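Pince à main Liller deux doigts, pour la collecte de gestes

Publié en septembre, par la rédaction du catalogue Metent

La Liller est une pince à deux doigts tenue à la main. L'opérateur fait la tâche lui-même, doigts mécaniques à la place des siens, et les gestes enregistrés servent ensuite à entraîner un bras équipé de la même pince. Nous la vendons aux laboratoires, aux intégrateurs et à quelques ateliers qui veulent savoir si une tâche de rangement ou de tri peut être confiée à une machine avant d'acheter la machine.

C'est la question qui revient le plus souvent au téléphone : est-ce qu'un robot sait débarrasser une table, remplir une assiette de fruits, trier un bac de pièces ? Réponse courte : certaines tâches oui, dans un endroit préparé, à un rythme lent. La plupart des tâches ménagères, pas encore. Une pièce d'atelier arrive presque toujours dans la même position. Un fruit roule, s'écrase, se cache derrière un autre, et l'emballage change la prise. Un film plastique froissé glisse sur les patins et renvoie des reflets que les caméras supportent mal. Un enfant de quatre ans s'en sort sans y penser.

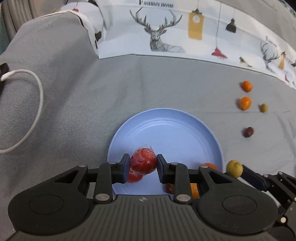 Les essais que nous avons suivis chez Altudus, dans un local aménagé en cuisine, vont dans le même sens. Sur 577 prises de petits objets ronds faites par le bras après entraînement, 400 ont abouti du premier coup. Le reste se partage entre les objets repoussés par le doigt à la fermeture, les prises trop hautes et les cas où le bras a saisi deux choses à la fois. Avec un opérateur qui tient la pince, les ratés sont rares, et la différence vient surtout de la correction en cours de geste : la main recule de quelques millimètres, tourne un peu, recommence. Le bras le fait quand on le lui a montré assez de fois, dans assez de situations différentes.

D'où l'intérêt de varier les enregistrements. Nous conseillons de changer la vaisselle, la nappe, l'éclairage et l'ordre des objets entre deux séries. Une tâche apprise sur un seul plan de travail tient mal sur un autre. Le client Kołodziej, qui prépare des coffrets alimentaires, avait commencé avec un plateau unique et a dû reprendre une partie de ses séries au moment de changer de fournisseur de barquettes.

Ce que la pince fait bien

Objets ronds ou oblongs de taille moyenne, fruits fermes, boîtes, flacons, petits emballages. Les doigts articulés se referment face à face et les patins épousent légèrement la surface. La forme du corps permet de travailler à une main pendant que l'autre tient un récipient.

Ce qu'elle fait mal

Les objets très plats posés sur un support dur, les sachets souples à moitié vides, les couverts empilés. Les petits fruits demandent une approche verticale et une fermeture lente. Pour les tissus (plier une serviette, tirer une nappe), deux pinces sont nécessaires et les résultats après entraînement restent irréguliers. Nous ne recommandons pas ce modèle pour le verre mince.

Caractéristiques

Référence : Liller 221
Nombre de doigts : deux, à fermeture symétrique
Masse : 883 g sans câble
Usage : à la main ou sur bras, avec la bride vendue séparément
Patins : remplaçables, vendus par paire
Nettoyage : chiffon humide, pas d'immersion
Contact alimentaire : non certifié ; prévoir des produits réservés aux essais

Prise en main

Comptez une demi-journée pour qu'un opérateur obtienne des séries propres. Les défauts les plus courants au début sont les gestes trop rapides et la pince tenue de travers. Il vaut mieux enregistrer peu et relire le soir même. Les patins s'usent plus vite sur les emballages à bords coupants ; vérifiez-les avant chaque série et changez les deux en même temps.

Livraison et essai

La pince est livrée montée, avec une paire de patins de rechange et une notice en français. Un prêt est possible pour les ateliers qui hésitent : décrivez-nous la tâche, les objets et la cadence souhaitée, et nous vous dirons si l'essai vaut la peine. Il nous arrive de répondre non, en particulier quand la cadence demandée est celle d'une personne habituée au poste. Les demandes de prêt reçues avant jeudi midi sont traitées dans la semaine.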